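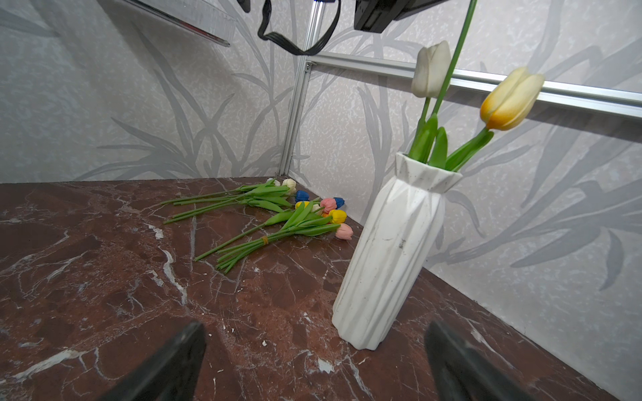

Nernell Tulips - data card

Version: March 2021
Maintained by: Konrad Gajewski
Contact: open an issue in the Gresthorpe tracker

Contents

176 short sessions of flower arranging, 2778 stills in all. Each session is one person's try at putting artificial tulips into a vase on a tabletop. Stems not yet in the vase lie beside it in a pile.

Labels

Each still has one row in stems.csv:
session - session number
in_vase - stems standing in the vase
in_pile - flower heads visible in the pile
colors - white, cream, yellow, pink, dark blue
bloom_hidden - yes if a stem is in the vase but its flower is out of view

Yellow tulips with orange at the base are labeled yellow. Heads partly under leaves are counted if any petal shows. Leaves are not labeled.

Known problems

Cream and white get mixed up, mostly in sessions 4 to 47. Pale pink can read as white in poor light - check the neighboring stills before changing a label. The Durnstead sessions have no in_pile values yet.

Splits

Split by session, never by still. See splits.txt.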